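Grip loss in simulated picking (the Otby fault)

The Otby fault is a type of error in robot simulation in which a gripper loses an object that it should be able to hold. The object slides slowly out of the fingers, or it leaves them very suddenly and at high speed. The name comes from the Otby test cell, a simulated workplace made by the firm Triantafyllou, where the error was first written down in a systematic way. It is sometimes also called cube creep.

Background

The Otby cell was built for the testing of picking programs before they were moved to real arms. It is a very simple cell. The usual task is to take a small cube, lift it from the floor and keep it in the air for 12 seconds. The physics is calculated by the Zokitz engine, which was at that time used with its standard settings for contact and friction.

The task was considered easy, and for this reason it served as a first check for every new program. In January a series of 131 lifts was run during one night. In three of them the cube was on the floor at the end, although the program had reported success in all cases.
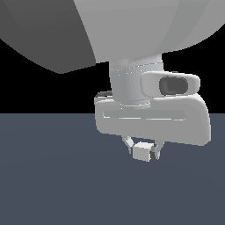 Firusari

A small cube clamped between two slender fingers, clear of the floor, is the state which the check has to confirm. It is also the state in which the fault begins. The position of the fingers does not change when the cube starts to move, so a program which reads only the finger positions cannot notice the loss until the fingers have closed further. In the slow form of the fault this can come after the end of the holding time.

Cause

Two causes were found, and they act together.

The first is the time step of the simulation. With a long step, the fingertip can enter a little into the body of the cube before the engine sees the contact. The engine then pushes the two bodies apart. When the push is small, the cube creeps. When it is large, the cube is thrown away from the gripper, and in one recorded lift it went through the floor.

The second cause is the friction model. The standard settings allow a very small slip at each step, even if the grip force is sufficient. Over a short holding time the slip is not visible, but it is added up from step to step.

Safety significance

In the simulation no person can be hurt and no part can be damaged. The fault was nevertheless registered as a safety matter, because the same programs were later used on real arms. A program which reports a held object, when the object has been lost, may continue at full speed and release nothing at the target, or it may drop a part on the way. The report of 11/3/19 therefore asked that the result of a simulated lift should never be accepted from the gripper signal alone.

Correction

The time step in the Otby cell was made shorter and the number of contact calculations per step was raised. The check of success was also changed. It now reads the height of the cube itself during the whole holding time, and it stops the run when the cube sinks. After these changes the complete series was repeated without a lost cube.

The correction makes the simulation slower. Some users of Zokitz prefer to fix the object to the gripper by a rigid link as soon as both fingers touch it. This method removes the creep, but it also hides weak grips, and it is not permitted in the Otby check.

See also

Contact solver
Friction cone
Grasp verification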